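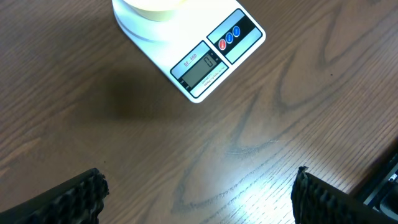 Mirnia will start weigh-your-own sales of dried pulses at its Gorneo shop in December 2018. Customers put a bowl on the scale, check that it reads 0, and fill it. There is no minimum amount.

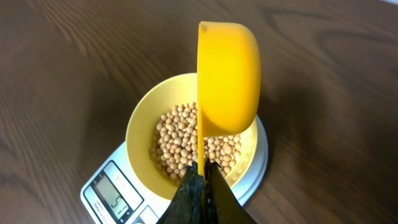
## Prices

Pulses cost 39p per 100 g. Scoops are provided at all 4 tables, and bowls can be borrowed.
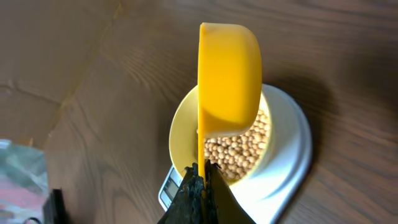 One shopper at the trial asked for smaller bags, saying that "a full packet sits in the cupboard for months". Paper bags for 90 g portions have been added.

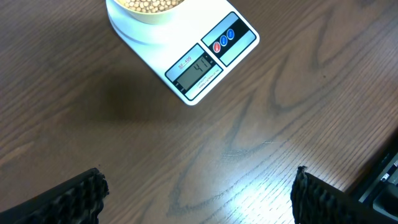

## Supply and contact

Beyene supplies the pulses. Enquiries to the Mirnia office, 77 Usesura Road, Gorneo.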